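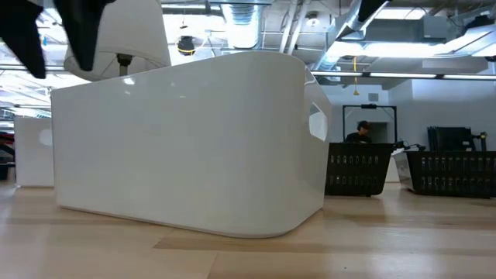

Savita Prajapati defende que um braço montado numa oficina partilhada devia começar pela paragem de emergência e só depois passar à garra. Ximena Aravena leu o comentário no fórum da oficina e concorda em parte. No Heo, o braço que tem vindo a montar na Olemine, o circuito de segurança foi a terceira coisa a ficar pronta, depois da fonte e da fixação da base.

"Eu precisava de saber que correntes tinha antes de escolher o relé", diz. "A Savita tem razão quanto à prioridade. Quanto à ordem de montagem, fiz o que a bancada permitia."

A conversa decorreu na oficina no sábado, 17 de fevereiro de 2024, com algumas interrupções para reposicionar cestos. O objetivo do Heo é modesto: pegar em recipientes de plástico pela borda, levantá-los e voltar a pousá-los noutro ponto da mesma superfície. Os cestos com ranhuras são os mais usados nos ensaios. As caixas brancas, lisas e brilhantes, ficaram para uma fase posterior por causa dos reflexos.

"O plástico brilhante devolve a luz do teto", explica Aravena. "O algoritmo procura uma aresta e encontra uma lâmpada fluorescente. Com o cesto preto o problema é o contrário, falta contraste dentro das ranhuras, mas a borda sai limpa."

A estrutura do braço foi comprada em segunda mão, sem controlador e sem documentação. Aravena identificou os encoders pela pinagem e refez a cablagem desde a base até ao punho. A eletrónica de comando corre a 353 Hz, valor que ninguém escolheria à partida e que resulta do divisor de relógio da placa que havia disponível. Jong-dae Wi, que escreveu a maior parte do código de baixo nível, quis arredondar para baixo. Ficou como estava depois de se verificar que o barramento aguentava sem perder tramas.

A garra é a segunda versão. Na primeira, os dedos eram impressos com paredes finas e abriam em leque quando apertavam a borda de um cesto. Os atuais têm mais material junto à articulação e estreitam na ponta.

"Aumentei a secção na raiz e deixei a ponta conforme estava", diz Aravena. "A flexão que me interessava eliminar era a lateral. Na direção do aperto convém que haja alguma."

A força de aperto está limitada por software a 26 N. Acima disso a borda dos cestos mais macios dobra para dentro e a pega perde-se na subida. O limite foi encontrado por tentativa, com um dinamómetro de gancho preso a um dos dedos, e está registado no caderno da oficina com as condições do ensaio: temperatura, cesto usado, ângulo do punho. Wi insistiu neste registo depois de terem repetido uma tarde inteira de medições por não saberem com que par de dedos tinham sido feitas as anteriores.

A calibração entre a câmara e o braço é refeita no início de cada sessão. O suporte da câmara é comum a outros projetos e muda de sítio durante a semana. O procedimento usa um padrão impresso colado a uma chapa e demora 15 minutos. Aravena tentou substituí-lo por marcas permanentes na superfície, mas as marcas saíam com a limpeza e, ao fim de algum tempo, metade já não era legível.

O planeamento de trajetórias é feito com o Balley, um pacote que Wi já conhecia de outro trabalho. A configuração tem dois modos. No modo lento, a ponta da garra desce na vertical sobre a borda e o movimento é interrompido ao primeiro contacto. No modo normal, a descida é oblíqua, mais curta, e a deteção de contacto só é ativada nos últimos centímetros. Quase todos os ensaios com cestos encostados um ao outro são feitos no modo lento.

"Dois cestos encostados são o pior caso", diz Wi. "As bordas ficam quase à mesma cota, e se um deles for mais baixo a nuvem de pontos mistura os dois. O dedo de fora entra no cesto errado e o braço acha que está tudo bem, porque a força de contacto é a esperada."

A solução provisória passa pela cor. O segmentador separa primeiro por tonalidade e só depois ajusta os planos das paredes. Funciona entre um cesto laranja e um preto. Entre dois pretos continua a falhar com uma frequência que Aravena classifica como inaceitável para deixar o braço sem alguém ao lado.

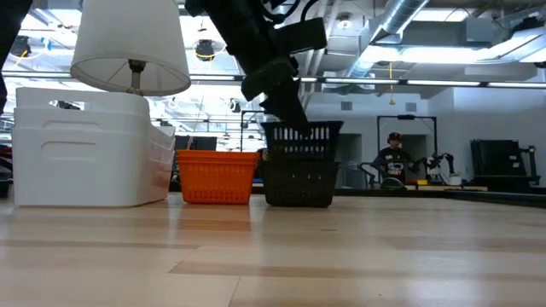
Porque é que a garra pega pela borda, quando muitos destes recipientes têm pegas próprias?

"A borda existe em todos e está sempre no mesmo plano", responde Aravena. "As pegas mudam de forma, de altura e de lado. Para usar uma pega tenho de saber que recipiente é e como está orientado. Para usar a borda basta-me a altura."

O custo dessa opção é o binário no punho. Com o recipiente vazio, a carga excêntrica é pequena. Com objetos dentro, o centro de massa afasta-se dos dedos e o cesto roda à volta da linha de aperto. O Heo compensa inclinando o punho no início da subida, até o sensor indicar que o momento baixou. Com mais de 6 kg deixa de haver margem no motor, e o controlador recusa o levantamento.

O controlador da garra é da Polturow, comprado novo. É a única peça eletrónica do braço que não foi recuperada ou feita na oficina. Aravena começou com um circuito próprio, em placa perfurada, que media a corrente do motor para estimar a força. O ruído do PWM era da mesma ordem de grandeza do sinal, e o filtro necessário introduzia um atraso que tornava o limite inútil. O circuito está guardado numa gaveta, com uma etiqueta que diz apenas "não ligar".

Sobre a cablagem, a resposta é mais longa. Os cabos do punho correm por fora do braço, em laços folgados, e já houve quem lhe sugerisse passá-los por dentro. O furo central da articulação do cotovelo tem diâmetro suficiente para o cabo de dados, mas não para os conectores. Passar tudo por dentro obrigaria a cortar e voltar a cravar sempre que se desmontasse a garra, operação que no inverno foi feita quase todas as semanas. Os laços exteriores prendem às vezes numa aresta. Aravena prefere esse inconveniente e limitou por software a rotação do punho.

Santeri Peltonen, membro da Olemine, tem acompanhado os ensaios e mantém reservas quanto à zona de trabalho. Na sua opinião, a distância de passagem atrás do braço é curta para um espaço onde circulam outras pessoas. Aravena reduziu entretanto o alcance permitido naquele setor e instalou um segundo botão de paragem, acessível pelo lado oposto à bancada de comando. Peltonen pede ainda uma barreira ótica, que está orçamentada e não foi comprada.

"Enquanto não houver barreira, o braço só se mexe com uma pessoa no botão", diz ela. "Está escrito na folha de utilização e aplica-se também a mim."

Os próximos trabalhos são a troca do redutor da base, que tem folga, e a passagem às caixas brancas. Para estas, Wi quer experimentar um filtro polarizador na câmara antes de mexer no código. Aravena preferia alterar a iluminação, mas as luminárias do teto são comuns a toda a oficina e um painel difusor por cima da zona de trabalho ocuparia o volume por onde o cotovelo passa. O filtro já foi encomendado. Se os resultados forem maus, os ensaios com as caixas ficam para maio, depois da troca do redutor.

Os desenhos dos dedos e o firmware do Heo estão na pasta partilhada da Olemine. Falta a lista de material da base, que Wi está a refazer porque a versão existente ainda indica os parafusos antigos.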